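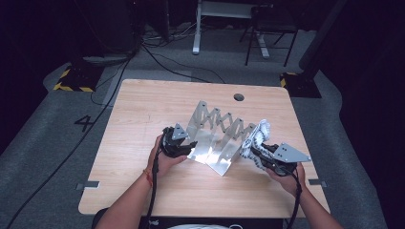
Dzifa Abugri wrote in after my last column to ask why anyone with a perfectly good desk would want a folding stand on it, when a stack of old cookbooks lifts a laptop just as high and costs nothing. Fair question! I used cookbooks for years (the fat Pawlak baking one and two others on top) and my neck was fine.

But I've come around to folding things, and I'm going to defend them. My desk is also where I eat, pay bills and wrap birthday presents, and a stack of books never goes away at the end of the day. It just sits there and grows. First there's a mug on it, then the mail, then a second mug, and by February I was typing in a space the size of a placemat. Something that folds flat goes in the drawer at six and I get my table back, and I can't tell you how much nicer dinner is.

I do have complaints. Hinged aluminum pinches. If you've ever folded one of those zigzag ones in a hurry you know exactly the bit of skin I mean. My friend Miłosz Sadowski swears you should always use both hands, one at each end, and bring them together slowly like you're playing a very sad accordion. He's right and it's annoying. Also they're shiny, and under my lamp shiny means a stripe of light straight in the eyes until I move something. 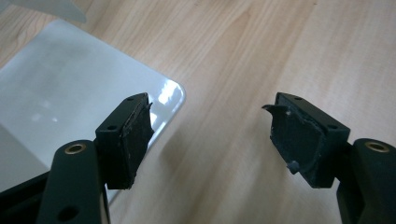

And then there's the bare table itself, which I think we undervalue. I grew up in a house in Wadlow where every surface had a doily and a bowl on it, and the bowl had keys and dead batteries in it. A stretch of pale wood with nothing going on still feels a little bit like a vacation to me. I don't want it bare all day, I'm not a monk, I just want to be able to get there in under a minute.

So Dzifa, keep the cookbooks if you cook from them. If you haven't opened one since you moved in, put them back on the shelf and try something that folds for a week or two. Use both hands, though, and watch your thumb. I still have the mark from mine.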